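Chapter 8
Looking After a Parallel Gripper

In this chapter you will learn to:
inspect the fingers, links and bushes of a two-finger gripper
judge when a fingertip should be replaced
set the closing gap after new tips are fitted
fill in the service record used in the practical units

8.1 Why the gripper comes first

Most of the faults reported on a small handling cell are not faults in the arm, the controller or the program. They start at the gripper. It is the part that touches the work, and it touches it on every cycle. A fingertip that has lost material on one side will close out of line, and the item will turn slightly as it is lifted. The operator sees a badly placed item and asks for the program to be changed. The program is changed, the tip goes on wearing, and a few weeks later the same complaint comes back.

The cell used throughout Part Two is the packing cell at the Catgate works, where soft goods are picked from a table and placed in cartons. The gripper is a Flanlow pattern with two linked fingers and replaceable tips. The same gripper can be fitted to a hand-held tool for teaching picks, and the maintenance is the same in both cases. Readers who trained on the Plurnmont cell in Chapter 6 will find the linkage familiar, though the tips are held by a different pin.

8.2 Before you start

Isolate the cell and lock it off as described in Chapter 2. Release any stored pressure or spring load in the gripper before putting a hand between the fingers. Clear loose fibre from the joints with a dry brush. Do not use an air line, as it drives fibre further into the bushes.

You will need the service record, a set of feeler gauges, a pin punch and a clean cloth. Note the cycle count from the controller before isolating, or you will have to power up again to get it.

8.3 Reading the wear

Wear on a gripper falls into two kinds. Wear at the joints shows as play: hold the finger near its tip, move it gently from side to side, and feel for a knock. Wear at the tips shows on the surface and can usually be found by eye. Check the joints first. A tip fitted to a loose finger will wear unevenly from its first shift.

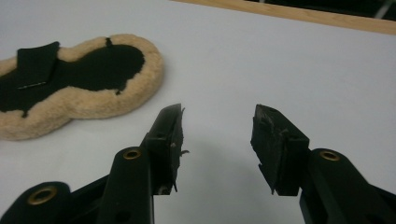
Fingertip wear is judged on the inner face, where the grip is made. Look at both tips together with the fingers apart, and compare one with the other. Scuffing alone is recorded and left. Torn flaps and slivers like those along the inner side of the left tip are a different matter – they can catch in a fleece edge and drag the item as the fingers open. The right tip has ragged strips on its inner face too, so this pair would be changed together. The brass rings at the joints should be wiped and looked at during the same check.

Never trim a torn tip with a knife and return it to service. Trimming leaves a step in the face, and the closing gap can no longer be set correctly.

At Catgate the tips are inspected every 700 cycles and the readings are entered on a Nouri sheet, a copy of which is given in Appendix B. In one October the sheets recorded 415 inspections across the works. Section 8.4 explains how to complete a sheet, and Section 8.5 covers removing the pin, fitting new tips and setting the gap.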